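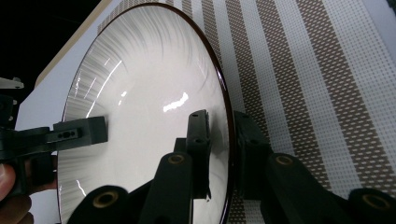 noredgate-house-words

Word list of household objects, with glosses and example sentences. Collected in Noredgate and on Nesosholm. Version in this folder is the April one. Older copies have broken tone marks, please delete them.

What's in here

words.csv — main table, one row per headword
sentences.csv — example sentences, linked by word_id
speakers.csv — speaker codes, town, age band
notes.txt — my running notes, messy, read if stuck
old/ — do not use

Size

1,000 headwords. 330 of them have at least one example sentence. 165 have two or more. The rest are bare glosses for now. Sentences went to the kitchen and washing words first so coverage is lopsided, don't read anything into which words have them.

11 speakers. Codes only, S01 to S11. The key linking codes to people is with Yaqin Guo and stays with her. Don't ask me for it, I don't have it.

Columns in words.csv

word_id — integer, never reused. Gaps are deleted rows.
headword — spelled the way the speaker wanted it. Yes there are doubles.
norm — my normalized spelling. Search on this one.
gloss_en — short English gloss
room — kitchen, bath, bedroom, yard, any
speaker — code, or several with a semicolon between
conf — a, b or c. See below.
remark — free text, often empty

Confidence letters

a — two or more speakers agree
b — one speaker, sure of it
c — one speaker, not sure, or I could not hear the recording well

If you need clean data filter to a and b. Dehua Du used only a for his spelling paper and said it was still plenty.

How it was collected

Sit down at someone's table, go room by room, ask what things are called. Yuzhen Ren did the Nesosholm visits, I did Noredgate. No picture prompts in the first round. In the second round we used objects in the house where we could, becuase people kept giving us the shop word instead of the home word. Second round answers are better. Column doesn't exist for this yet, but word_id above 600 is all second round.

Recordings are not in this release. Consent covers text only.

Known problems

— "bowl" is a mess. Nesosholm speakers split by depth, Noredgate speakers split by what goes in it. Soup, rice, mixing, feeding the chickens. I glossed them all as bowl and put the rest in remark. Not good enough, I know.
— plate / dish / tray overlap. S04 uses one word for all three. S07 said that was wrong and laughed for a while.
— mat words: floor mat, table mat, sleeping mat have separate headwords for the older speakers only. Younger ones say one word and add the room.
— "mirror" has two forms. One is older. Some speakers say the older one means only a hand mirror, some say any mirror. Both rows kept, both marked b.
— The ü character. Some rows came through as u: from the old keyboard layout. Fixed in norm, not in headword. The family name Lü was hit too in a few sentences, let me know if you see one.
— Excel eats the leading zeros in speaker codes. Open as text.
— room = any is overused. I was tired. 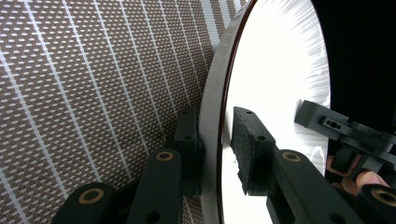
Loading it

UTF-8, comma separated, double quotes round any field with a comma in it. Header row in every file. Join sentences to words on word_id. A few sentences point at rows that got deleted, drop those, they are on the list at the end of notes.txt.

Cenari importer works if you set the delimiter by hand. Autodetect picks the semicolon from the speaker column and everything shifts over by one. Qianru Yan has a fix for this, not merged.

What it's OK for

Dictionary work, teaching handouts, spelling comparison, looking up what your grandmother meant. Fine by us.

What it's not OK for

Frequency claims. We asked for words, people did not say them on thier own. Also please don't try to work out who the speakers are from the sentences. Small towns. Names of neighbors were taken out but the stories are sometimes recognizable.

No selling it as a phrasebook. Someone already asked.

Corrections

Send word_id, what's wrong, and who says so. "My aunt" is fine as a source. I batch them up and do them in the evening, usually after 8 pm, so don't expect same day. If two corrections disagree both go in remark and conf drops to b.

To do

— split bowl properly
— add round column (1 or 2)
— yard words, barely started. Tools especially
— ask S09 again about the lids
— verbs?? Deming Su wants verbs. Separate file if at all

License

Free to use and share with credit, noncommercial. Credit line: Noredgate House Words, collected by Yuzhen Ren and Deming Su, speaker liaison Yaqin Guo. If you change the spellings say so in your copy.

Checked by

Dehua Du checked the norm column down to word_id 700. After that it's only me. — Deming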